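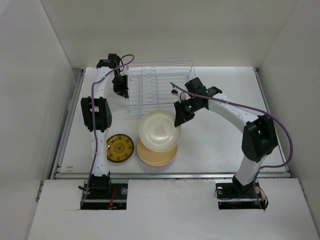

Startseite Küche Spülen & Abtropfen Ersatzteile Mein Konto Kontakt

Kundendienst > Abtropfgestelle > Draht, weiß > Anfrage

Thema: Teller stehen nicht fest, Einsatz sitzt schief
Status: gelöst

Nusrat Sheikh schrieb am 12. Oktober:

Guten Tag,

ich habe bei Ihnen das weiße Abtropfgestell Fuvholm gekauft und bin mit dem Gestell selbst zufrieden. Mein Problem ist der schmale Einsatz mit den Zickzack-Biegungen, in den man die Teller hochkant stellt. Bei mir kippen die Teller darin nach vorne, aber nicht alle. Deshalb beschreibe ich es genau.

Ich benutze drei Sorten Teller. Die großen cremeweißen sind von Bianchini, glänzend glasiert und mit breitem Rand. Dann habe ich glatte Teller in einem Pfirsichton, die sind ein wenig leichter. Und es gibt die bernsteinbraunen mit dem dunkelbraunen Rand und dem Ornament in der Mitte, diese habe ich von meiner Tante bekommen und ich möchte sie auf keinen Fall zerbrechen.

Die pfirsichfarbenen stehen gut. Die braunen stehen meistens gut. Der cremeweiße Teller steht zuerst auch, aber wenn ich einen zweiten daneben stelle, neigt er sich langsam und liegt dann auf dem anderen. Einmal ist er bis auf die Arbeitsplatte gerutscht. Es ist zum Glück nichts kaputt gegangen.

Ich habe schon versucht:
- das Gestell umgedreht, also den erhöhten Rand nach vorne. Das war schlechter.
- ein Tuch unter das Gestell gelegt. Keine Änderung.
- den Einsatz ganz nach links geschoben. Dort hat er gewackelt.

Meine Frage ist, ob der Einsatz für so breite Teller überhaupt gedacht ist oder ob ich ihn falsch eingesetzt habe. Eine Anleitung war im Karton nicht dabei, oder ich habe sie mit der Verpackung weggeworfen, das kann ich leider nicht ausschließen.

Mit freundlichen Grüßen
Nusrat Sheikh

Selvaraj Patwary (Kundendienst Jornley) schrieb:

Guten Tag Frau Sheikh,

vielen Dank für die genaue Beschreibung, damit kann ich gut arbeiten. Bitte prüfen Sie zuerst zwei Sachen.

Erstens: Drücken Sie bei leerem Gestell leicht auf jede Ecke. Hebt sich dabei die Ecke gegenüber, ist der Rahmen verzogen und wir tauschen ihn um.

Zweitens: Nehmen Sie den Einsatz heraus und schauen Sie von unten auf die beiden Enden. Jedes Ende hat einen kleinen Haken, der unter einen Bodendraht greifen muss. Liegt der Haken nur oben auf dem Draht, sieht alles richtig aus, aber der Einsatz gibt unter einem schweren Teller nach.

Können Sie mir bitte auch den Durchmesser und das Gewicht von dem cremeweißen Teller schreiben? Und wie viele Teller stellen Sie gleichzeitig hinein?

Viele Grüße
Selvaraj Patwary

Nusrat Sheikh schrieb:

Guten Tag Herr Patwary,

die Ecken sind in Ordnung, es hebt sich nichts. Der Haken hinten war richtig, aber der vordere lag oben auf dem Draht. Ich musste ziemlich stark drücken, bis er darunter ging.

Den Durchmesser habe ich nur mit dem Lineal gemessen, es sind über 28 cm. Eine Küchenwaage habe ich nicht. Normalerweise sind es 7 Teller, davon 4 große.

Seit dem Abendessen stehen die großen jetzt besser. Der vorderste neigt sich aber immer noch ein bisschen.

Selvaraj Patwary schrieb:

Guten Tag Frau Sheikh,

dann war der vordere Haken die Hauptursache. Für den Rest empfehle ich, die großen Teller nach hinten zum erhöhten Rand zu stellen und zwischen ihnen jeweils eine Biegung frei zu lassen. Die leichteren kommen nach vorne. Wenn Sie öfter so viele große Teller haben, gibt es den breiteren Einsatz Astora, er passt auf dasselbe Gestell. Er ist ab November wieder lieferbar.

Nusrat Sheikh schrieb:

Vielen Dank. Mit der freien Biegung dazwischen ist seit gestern kein Teller mehr gekippt. Den breiten Einsatz möchte ich erst einmal nicht bestellen. Sie können die Anfrage schließen. Vielleicht wäre es gut, wenn der Hinweis mit dem Haken auf der Produktseite steht.

Selvaraj Patwary schrieb:

Den Hinweis gebe ich weiter. Anfrage geschlossen.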